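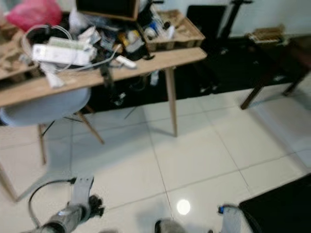

周四，下午

今天没怎么跑任务，主要把下半年的设备采购捋了一遍。Teodora 月底前要一份能交上去的清单，先把想法记在这里，Nikola 看到直接在后面改。

预算
总额 3,000 欧，包含运费和税。去年剩下的 505 能不能并进来还没定，Teodora 在问财务。先按并不进来算，并进来了再加备件。

一、夹爪指尖
现在两边用的是同一批指尖，抓盒子、瓶子没问题，抓细线和遥控器这类扁的东西经常滑。Hirero 的报价是一套 622 欧，左右手各一副，带安装座和两组替换垫。Nghiêm 的便宜些，但是安装孔位和我们的腕部法兰对不上，要自己做转接板。上次做转接板前后拖了三周，这次不想再来一遍。
倾向：Hirero，买一套。替换垫单独再问一次价，磨损比样本上写的快。

二、线缆管理
左臂外面那根黑线还是老问题，肘部弯到底的时候线会绷，伸直以后又鼓出来一个大弧，伸到桌面上容易勾东西。Nikola 提过换成拖链，我觉得拖链太重，先买编织套管和魔术贴扎带，再把固定点往前挪一个。这部分花不了多少钱，走耗材，不进清单。
待办：量一下肘部全行程需要的线长，两边都量。

三、底盘
Sunance 的销售又来推他们的新底盘，价格把整个预算吃完还不够，今年不考虑。现有底盘在瓷砖上走得还行，麻烦的是地毯和地垫的边。从砖面上到毯子那一下，车身会抖，手臂如果伸着，末端晃得很明显。
备选方案是只换轮子，Noliris 有一款软胎面的，轮径大一档。要确认两件事：轮罩里的间隙够不够，换完以后里程计的参数要不要重新标。第二件基本肯定要。
先借一对样轮试，试完再决定是否列进清单。

四、头部相机和照明
亮面瓷砖反光很厉害，灯在地上就是一个白点，深度图在那一块老出洞。Nikola 想直接换相机，我建议先试偏振片，两片的钱可以忽略。偏振片会吃掉一部分进光量，深色地毯上的小物件本来就难分，可能顾此失彼，所以要两种地面都录一段对比。
相机先预留 1,000，试完偏振片如果不够用再动这笔钱。

五、测试场地的布置
整理桌面这个任务，杂乱一点的家居环境比干净的实验台有用得多。线缠在一起、纸和包装袋混着放，分割结果基本是糊的，规划也跟着乱。桌沿垂下来的线尤其麻烦，手臂从下方靠近时碰撞模型里根本没有它。
家具不花钱买新的，细腿的桌椅继续用现有的就行，腿细本身就是很好的测试项。需要补的是：
- 分格收纳盒，多备几个，瓦楞纸的用久了会塌
- 各种粗细的线，白色黑色都要，白线在浅色桌面上最难认
- 塑料袋，反正用得快
- 小瓶子，空的，不同颜色
以上全部走耗材。

小计
指尖 622，相机预留 1,000，剩下的给轮子和备件。轮子的正式报价还没到，Noliris 说下周给。备件里优先腕部的那个接头，手上已经没有存货了，坏一个就得停机等。

和 Teodora 通话记录（四点左右）
她不太赞成相机单列预留，说审批的人看到没有型号的款项会退回来。商量的结果是先填一个具体型号，附一句说明，后面要改再走变更。型号让 Nikola 选，他对接口更熟。
她另外问能不能把采购拆成两单，先下指尖，轮子晚一点。我同意，指尖交期长，早下早到。
还问了保修，Hirero 的合同里写一年，易损件不算。替换垫算不算易损件，销售的说法和合同附件不一致，要他们书面回一下。

另外记一笔：运费之前一直没有单独算过，五月那次的几个小包裹加起来比想象的多。这次尽量合并发货，收货地址写实验室，别再写行政楼。

待办
- 我：给 Hirero 发询价更新，把替换垫单列，顺便问保修那条
- 我：肘部线长
- Nikola：相机型号，偏振片尺寸
- Nikola：量轮罩间隙，拍两张带尺子的照片发群里
- Teodora：505 的结果

清单第一版放在共享盘的采购文件夹里，表头沿用去年的，数量那一列还空着，等轮子报价。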